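Wedorum: hard mode timing windows, am I losing it?

tsao_taps
June 18, 2022
OK so I finally got Wedorum on the headset and I have opinions. I've put 40 hours in already (help) and the soundtrack is easily the best I've played to in VR. But hard mode feels off to me. In the Dratmont levels I keep hitting notes that look dead on and getting a "late" for it. Normal mode is fine! Same headset, same headphones, same room. Did they shrink the windows or is it a latency thing?

My best on Dratmont 2 is 2,804, and I swear half my misses were on the drum fills.

greddale_kid
They shrank them. It was in the April patch notes, way down near the bottom. I hated it for a week and now I can't go back, normal feels like mush.

tsao_taps
Ugh, okay, I never read patch notes. Still think it's too tight for a game where you're swinging your whole arm around. A thumb on a button is one thing, but my shoulder has a commute!

The part I love is the tunnel sections, where the walls start rolling in time with the bass and you kind of forget which way is up. I played one of those until my eyes watered. If the whole game was tunnels I'd have paid double.
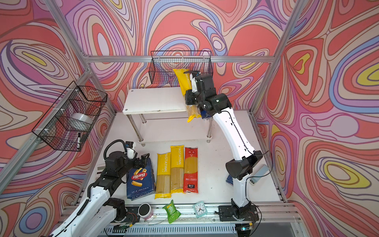 Pao-chu Cheung
Gonna disagree on the tunnels, they're the weakest part for me. The walls move on the bass but the notes come in on the vocals, so I end up swinging at the wrong thing. Turn background motion down to low and try Dratmont 2 again. I went from 69 misses to 2 in one evening, and I'm not good at this game.

greddale_kid
Low motion is cheating lol

Pao-chu Cheung
It's a menu option! The leaderboard doesn't even mark it.

greddale_kid
Well it should. Reading the notes through all that mess is the skill.

tsao_taps
I'm with Pao-chu on it not being cheating, but I don't want to play it that way either, it'd be like watching fireworks through a sock. Did run the audio calibration again though and my offset was way out. Drum fills are landing now. Windows are still too tight, I'm not budging on that one.

greddale_kid
Post your score when you beat mine then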